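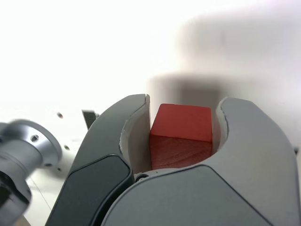

Bundlow Packaging
Updates from our sites

1/ Beginning in September, Bundlow introduced robot arms to the kitting department at our Dranuvov site. We are sharing what has changed for the employees who work there, and what has not.

2/ Before any arm is assigned to a customer order, it is set up on a practice table with colored cubes. Operators learn to teach positions, check the grip and stop the arm safely. The cubes are stacked in a square marked in black on the tabletop. 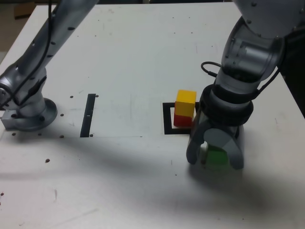 3/ Who runs the arms. Kitting operators do. No outside technicians were hired for daily operation. Each operator who applied for the training was accepted, and training hours are paid at the regular rate.

4/ The training was prepared with Kimaro, our integration partner. It covers 2 levels. The first deals with safe operation and restarts. The second deals with writing and changing a placement routine.

5/ A basic routine sets the order of the pieces. With red already in the square, yellow is picked up next, and green waits outside the square for its turn.
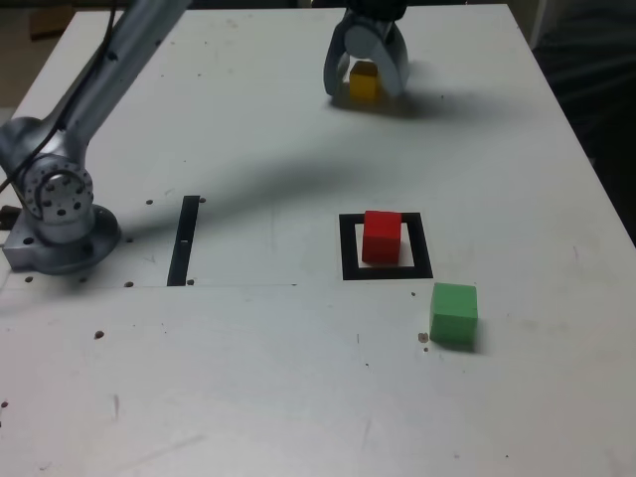
Operators write this order themselves and are asked to explain it to a colleague before the second level is signed off.

6/ Volume. The department packs almost 2,000 kits per shift. Of these, 1,025 are now assigned to the arms. The remainder are mixed or fragile kits and continue to be packed by hand.

7/ Job duties. The written description for kitting operators has been revised to include setup, inspection and routine changes. Pay grades were reviewed at the same time. Employees who prefer to stay with hand packing may do so.

8/ Some concerns remain open. Operators have told us that watching an arm for a full shift is tiring in a different way than packing. Stations now rotate every 3 hours. Placement height is another frequent topic, as a piece must be lined up over the one below before it is released.
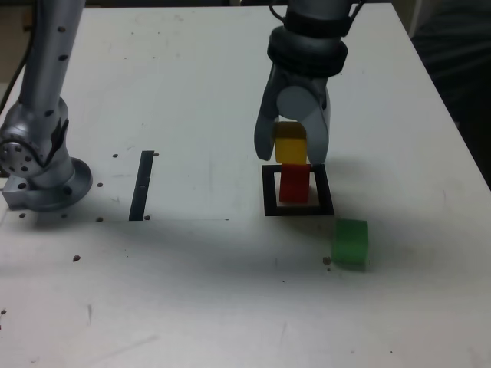 Operators asked for more practice time on this step, and the request has been approved.

9/ The Flenance site will receive the same training before any equipment is delivered there. Employees at Flenance may send questions to their shift lead or to the site office.

Print this page
E-mail this page
Last updated: 6 November 2021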